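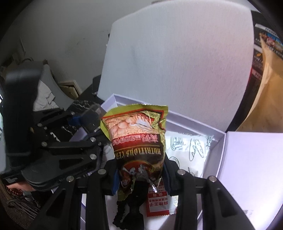
Nultadeo Two-Finger Hand Gripper (sold as a pair)

I run the little gear shop at Brinstead, and the question I get most is still the same one: can a machine do my chores yet? My answer is "some of them, slowly," and this pair of grippers is a big part of why I'm even that cheerful about it.

You hold one in each hand and do the job yourself, squeezing the fingers open and shut. Your moves get recorded, and a robot arm with matching fingers learns from them. Packing a box is my favorite test (snack packets, foil wrappers, anything crinkly) because it looks so easy! A foil packet bends and slides and never sits the same way two times running. People do it half asleep. Arms still fumble it plenty.

What you get
2 grippers, black, with ribbed finger pads
Spare pad set
Carry case by Varnano
12-month parts cover

How far along are the robots, really?
In our back room the Dudek arm learned to drop snack packets in a box after 80 demos from me. It got 6 out of 12 in on the first run, and I was thrilled (my sister was less thrilled). Hard boxes and cans go better. Fabric is a headache, and I wouldn't hand over my laundry to anything with two fingers right now. Dishes? Ask me again in February.

Good to know
The linkage can pinch, so keep your fingertips on the handle. Long sleeves get caught too, I've done it more than once. Pads pull straight off and push back on, no tools. Wipe them down after greasy snack bags or your grip goes funny.

Ships from Brinstead. Spare pads and pins are on the parts page, and the grippers can be returned if the case comes back with them.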